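Front door color, neighbors already upset
Forum: Exteriors & Curb Appeal

benvinda_mota
3 Sep 2020
We have a brown door. We have had a brown door for eight years. I want a loud one. My husband wants "a nice navy," like the other 30 houses on Esquivel Court, and the lady across the street has started asking me about it in the tone people use for surgery. Siding is white, trim is white. Talk me into something.

portchlight
Navy. You'll be sick of loud by January and then you're priming in the cold.

E. Medrano
Portchlight says navy to everybody. He said navy to the guy with the brick chimney.

portchlight
And the chimney looks great.

sandpaper_sid
Whatever you pick, buy the sample pot. I did my mother's door in Ullov "Pear Skin" off a chip the size of a stamp and she lived with a highlighter for two summers. Chips lie. Also use a gray primer if you're covering brown, or you'll be on coat five and talking to yourself.

benvinda_mota
Gray under a bright color? The man at the store said white.

sandpaper_sid
The man at the store sells white. Your call.

portchlight
For once I'm with the store. Gray under a yellow comes out muddy. Gray under navy, on the other hand...

E. Medrano
I'd split the difference and do a very light gray. Semi-gloss, and take the door off the hinges. Don't do what I did and paint around the knocker. It's still up there with its little halo.

sandpaper_sid
So which loud are we talking about? Red loud or fruit loud?

benvinda_mota
Leaning toward Sevex 1511, which the chart calls "Mastness." I don't know what a mast has to do with it. My husband calls it yellow, I call it green, and we've had this out over dinner twice now. It's tennis ball, is what it is, that bright yellow-green, and against a flat white it does the kind of thing I want the door to do against the siding. Portchlight, you may look away. 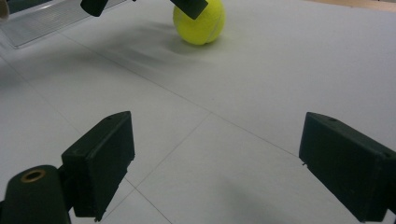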